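5.3 Fault during the cube pick-up task

Project group 7: Ardalan Naseri, Margit Hägglund, Sajib Kodikara
Supervisor: Algirdas Ots
Report date: 6/10/21

The fault occurred in the second test series. The control program, Kurnik, had been set to run 175 pick attempts without a restart. At attempt 921 in the combined log, the hand controller stopped answering position requests while the arm was moving down. The arm went on to its target height and held there. The fingers stayed at the last commanded opening.

The emergency stop was pressed by Hägglund. No one was inside the marked area and no part was damaged.

5.4 Cause

The log shows that the last valid reply from the hand came 2000 ms before the arm reached its target. Kurnik checks the arm controller on every cycle, but the hand was checked only at the start and end of a move. A lost hand connection in the middle of a move was therefore not treated as a fault.

The connection itself was lost at the plug on the hand side. Kodikara was able to repeat the loss by turning the wrist to its outer limit with the arm lowered. In that position the cable had no slack left. The sleeve over the arm made the tight section hard to notice during setup, and the setup checklist did not ask for a full wrist turn.

5.5 Changes

The hand is now checked on every cycle. Three missed replies in a row stop both arm and hand. The wrist limit was reduced in software until a longer cable could be fitted. A full wrist turn at the lowest arm height was added to the checklist.

The tests were repeated with the same cube and the same start positions. Hooman Bahrami read the stop times from the log, separately from the group. All forced disconnections led to a stop before the end of the move.

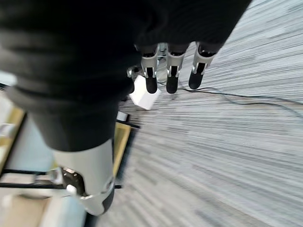 Figure 7. Robot hand above the carpet, with the white cube below the fingers.

5.6 Open points

The plug has no lock. A locking type was ordered from Ghorbani and should arrive in July. Until then the plug is taped and inspected before each series. The reduced wrist limit also rules out two of the planned cube positions, and these are left out of the results in section 6.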